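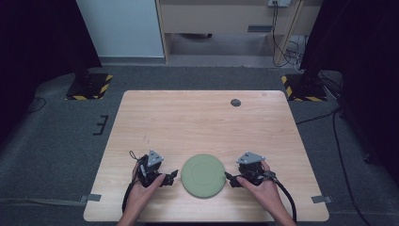 社区问答 > 音乐与唱片 > 黑胶唱片

问题：同一个目录号，两张唱片的刻字不一样，哪一张是首版？

提问者：Dayana Nava
发布时间：2025年9月
标签：首版、再版、目录号、刻字、小厂牌

大家好。我的中文是在大学里学的，如果有的词用得不准确，请原谅，也请指正。

我从舅舅那里得到一批唱片，一共134张，大部分是舞曲和抒情歌，小部分是手风琴独奏。我打算把它们一张一张登记在表格里，写上厂牌、目录号、歌手、曲目和品相。前面的工作很顺利，直到我登记到 Sesenero 这个厂牌。

Sesenero 是一个小厂牌，我在网上能找到的资料很少。我手里有两张它的唱片，都是12英寸，都是 Nenora 乐队的同一张专辑，封面印的目录号完全相同，每张都有8首歌，顺序也一样。所以我开始以为是重复的，准备卖掉一张。可是放在一起看的时候，我发现下面这些不同：

甲唱片：片芯标签是深蓝色，字是银色。标签上作曲者的名字写得很全。B面最后一首歌的名字有一个拼写错误，少了一个字母。内圈没有声音的地方，刻的字是手写的，字母有一点斜，后面有一个很小的符号，像一个三角形，也可能是字母A没有写完。

乙唱片：片芯标签也是蓝色，但是浅一点，字是白色。作曲者只写姓。拼写错误已经改正。内圈的字是机器压的，很整齐，没有那个小符号，但是多了一个“-2”。

封面方面，甲的封面是比较厚的纸板，背面的文字有一段介绍乐队的历史。乙的封面薄，背面没有这段介绍，换成了厂牌其他唱片的小图。两张封面上都没有年份。封底下面都写着由 Udusden 压制。

我的问题有三个：

第一，能不能说甲是首版，乙是再版？我觉得有拼写错误的应该更早，但是我不敢肯定。
第二，“-2”是什么意思？是第二次压制，还是第二次刻片？还是只表示B面？（两面都有“-2”，所以我想不是B面。）
第三，在表格里我应该登记成一条还是两条？

还有一件事，我用同样的唱机听了两张，乙的低音少一些，人声比较靠前。甲有比较多的炒豆声，我用清水和软布擦过，没有太大变化。我不知道这个区别是因为版本，还是因为甲被播放过很多次。

谢谢各位的时间。

补充：有人在评论里问封套里面有没有纸。甲的内袋是普通白纸袋，没有印字。乙的内袋是带塑料膜的那种，我不能保证是原来的，舅舅喜欢换内袋。

——————

3个回答　按得票排序

回答一（提问者已采纳）
回答者：Fulgencio Bautista

您的观察很仔细，我尽量按照您的顺序回答。我也不是以中文为母语的人，我们可以互相体谅。

先说刻字，因为在这三样东西（刻字、标签、封面）里面，刻字最可靠。标签和封面都可以混用：工厂里剩下的旧标签，会贴在新压的唱片上；旧封面也会装新唱片。我见过标签很早、封面很晚的唱片，卖家按首版的价钱卖，他自己也许不知道。刻字是在母盘上的，每次重新刻片才会改变，所以看刻字就是看这张唱片从哪一个母盘来。

“-2”在多数小厂牌的习惯里，是第二次刻片的意思，也就是说同一份录音又刻了一次母盘。它不是第二次压制。一个母盘可以压很多批，每一批的刻字都相同，只看刻字分不出来第几批。可是请注意，“多数”不是“全部”。有的工厂在第一次刻片时没有通过检查，马上重刻，市场上从来没有“-1”，首版就是“-2”。您幸运的地方是手里已经有一张没有“-2”的，所以这个可能性可以排除。

手写刻字和机器刻字的区别，可以做辅助的证据。Udusden 压的唱片，我自己有十几张，其中手写刻字的都是标签颜色比较深的那一种，机器字的都是浅色标签。这个数量不够大，不能叫规律，但是和您的两张是一致的。那个小三角形，我的唱片里也有几张有，我认为是刻片师的个人记号。他的名字我没有查到。如果您的其他 Sesenero 唱片也有，可以把目录号按大小排列，看看记号从哪一号开始消失，这样可以大概知道他工作到什么时候。

拼写错误：我同意您的想法，先错后改是常见的情况。但是相反的情况也有，再版时重新排字，排字的人打错了，于是首版是对的，再版是错的。所以拼写错误单独不能做证据，要和别的证据放在一起。

所以第一个问题，我的结论是：甲早于乙，这个我有把握。甲是不是首版，我只能说很可能。如果将来出现第三种，比如同样的手写刻字但是标签不同，结论要再考虑。

第三个问题，请登记成两条。我的表格里有一栏叫“刻字A面”，一栏叫“刻字B面”，完全照抄，包括空格、横线和划掉的部分。划掉的部分很重要，有时候刻片师写错目录号，划掉再写，这个错误会留在同一母盘压的每一张唱片上，非常容易辨认。看的时候请把灯放低，从侧面照，慢慢转动唱片。用铅笔写在纸上，回头再打进电脑，我觉得比拍照方便，银色的反光很难拍清楚。

关于声音：重新刻片常常会改变声音，低音减少是很普通的做法，这样针不容易跳，便宜的唱机也能播放。所以乙的低音少，可能真的是版本的关系。甲的炒豆声是磨损还是灰尘，我没有办法从文字里判断。清水只能去掉一部分东西，自来水干了以后还会留下水垢，建议用蒸馏水加很少的专用清洁液，顺着纹路的方向擦，不要擦到片芯标签。

最后一句，请不要卖掉任何一张，至少等到表格做完。

评论（4）
Dayana Nava：非常感谢！我检查了另外五张 Sesenero 唱片，三张有三角形，两张没有。有三角形的三张目录号都比较小。
Fulgencio Bautista：很好。请您把这五个目录号写在问题下面，以后别人搜索的时候有用。
Dayana Nava：周末我写上去，有一张的刻字被胶水盖住一点，我要再看一次。
Razia Afridi：“炒豆声”这个词是对的，我的老师也这样说。

——————

回答二
回答者：Yatziri Chávez

我补充封面和价钱方面的事情，刻字的部分楼上已经说得很完整。

厚纸板的封面一般比较早，薄的比较晚，这个和您的判断相同。您可以看封底的小图：那些小图是厂牌其他的唱片，只要其中有一张能查到年份，乙的封面就不可能早于那一年。这个方法很简单，我用过很多次。把小图里的目录号都记下来，找最大的那个号，它最接近封面印刷的时间。

还可以看厂牌的地址。小厂牌经常搬家，封底的地址会变。如果甲和乙的地址不同，您可以在旧的电话簿或者旧报纸的广告里找。我去年6月在市图书馆找过另外一个厂牌的广告，一个下午就找到了搬家的年份。图书馆的人要提前预约，报纸是缩微胶卷，眼睛很累。

价钱：我在 Man 这家二手店看见过一张 Nenora 的唱片，标价80，品相中等，标签是浅色的。深色标签的我没有看见过，所以不知道多少钱。店主不区分版本，他只看封面有没有破。如果您要买保险或者分遗产，这个价钱不能做根据，只能参考。

另外请检查作曲者的名字。甲写全名，乙只写姓，有时候是因为版权登记换了人或者换了公司。如果两张的姓也不一样，那就更有意思了。

评论（2）
Dayana Nava：姓是一样的。地址我看了，甲有门牌号，乙只有信箱号码。
Yatziri Chávez：那么从信箱开始使用的时间查起，广告里应该会写。

——————

回答三
回答者：Yesenia Palacios

有错字的就是首版，我家里的都是这样。两张都留着吧，听哪张好听就听哪张。登记一条就够了，写两条以后自己会乱的。

评论（1）
Fulgencio Bautista：登记一条的话，请至少在备注里写两种刻字，不然以后分不开。

——————

相关问题
· 唱片内圈划掉的号码要不要抄下来？
· 片芯标签的颜色褪色了，怎样判断原来是什么颜色？
· 带塑料膜的内袋放久了，唱片表面有白色的雾，能不能去掉？
· 没有目录号的唱片在表格里怎么排序？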